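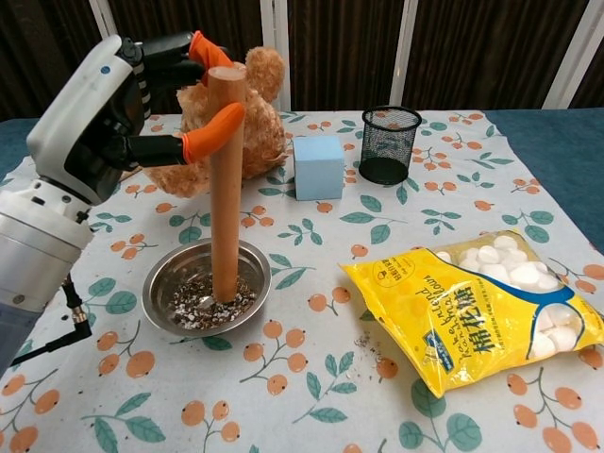 Mão robótica com pontas de borracha laranja segurando um pino de madeira fincado em um prato com terra.

Demonstração robótica

A demonstração robótica (também chamada de programação por demonstração, ou ensino por demonstração) é o jeito de passar uma tarefa para um robô mostrando como se faz, em vez de escrever cada movimento em código. Escrevo este verbete para a nossa enciclopédia da oficina Flodness em primeira pessoa mesmo, porque foi assim que aprendi o assunto, com a mão na massa e bastante café, e porque os verbetes impessoais que eu lia no começo me davam um sono danado!

Existem duas famílias principais, e quase tudo que vejo por aí cabe em uma delas ou mistura as duas.

Ensino cinestésico

É o ensino "pela mão". A pessoa segura o braço, põe os motores num modo em que eles cedem ao toque e conduz o punho pelo caminho desejado, enquanto o sistema grava as posições das juntas. Gosto muito dele para movimentos amplos (aproximar, contornar, levantar). O corpo do robô dá um retorno imediato: se a junta chegou ao limite, a gente sente na hora.

O problema aparece nos dedos. Levar um braço pelo punho é fácil, mas levar ao mesmo tempo uma mão de vários dedos pede mais mãos do que eu tenho. Dá para ensinar o braço primeiro e os dedos depois, só que o encaixe entre as duas gravações costuma ficar duro, com uma paradinha feia no meio.

Teleoperação

Na teleoperação, o operador fica fora do alcance do braço e comanda tudo a distância, com luva, joystick, braço-mestre ou rastreamento da própria mão. O robô repete, o sistema grava. Para pegar objetos finos com a ponta dos dedos é a minha opção preferida, pois braço e dedos se mexem juntos desde o início.

Quem me ensinou a teleoperar foi Bo-ram Seok, em junho, e a primeira bronca que levei foi por olhar para a minha mão. Olhe para a mão do robô, sempre! A sua mão é só o controle. Os meus dedos humanos fechavam direitinho enquanto os dele passavam longe do alvo, e eu lá, toda orgulhosa.

Também há o atraso. Mesmo pequeno, ele faz o iniciante corrigir duas vezes: você move, acha que não foi, move de novo e aí o braço anda o dobro. O remédio é chato, mas funciona: ir devagar perto do contato e esperar.

A pega em pinça

A pega em pinça é o exercício clássico. Um pino redondo, em pé, tem pouca área de contato, e a pressão precisa vir de lados que se compensem. Um dedo por cima e outro pela frente, um pouco abaixo do topo, como na foto do verbete, é uma das formas de prender. Outra é fechar os dois na mesma altura, mais fácil de descrever no papel e (pelo menos para mim) mais difícil de acertar pelo controle.

Pontas de borracha ajudam bastante, porque aumentam o atrito e perdoam um pouco de desalinhamento. Já um pino plantado em terra traz uma dificuldade própria: a base cede. Se o operador puxa torto, o pino inclina em vez de sair, e essa inclinação entra na gravação junto com o resto. Eu ensino a puxar na direção do eixo do pino, com calma, sem aquele tranco final que todo mundo adora dar.

Objetos em volta

Uma mesa com outras coisas por perto, tipo urso de pelúcia, cubo de espuma, porta-lápis de tela preta e um saco de marshmallows, muda o aprendizado. Quando todas as demonstrações usam a mesma arrumação, o modelo pode acabar se apoiando no vizinho do alvo, ou na estampa da toalha, para decidir aonde ir. Por isso costumo trocar os objetos de lugar entre as séries. Toalha com frutas laranja e dedeiras também laranja, então, é um ótimo teste para quem segmenta a mão pela cor!

Quantas demonstrações?

Depende da tarefa, do método e da paciência. No nosso projeto Virk, começamos com 100 demonstrações da mesma pega e terminamos com quase 700, contando as variações de posição. Se eu recomeçasse, variaria mais desde cedo e repetiria menos. As gravações ruins ficam numa pasta à parte, marcadas, já que uma pega que escorrega e é corrigida pode ensinar recuperação.

Termos relacionados

Braço-mestre: braço menor que o operador move e o robô acompanha.
Clonagem de comportamento: treino em que o modelo imita diretamente as ações gravadas.
Episódio: uma demonstração completa, do início ao fim.
Redirecionamento: conversão da postura da mão humana para a mão do robô.

Última revisão: 17 de setembro de 2019.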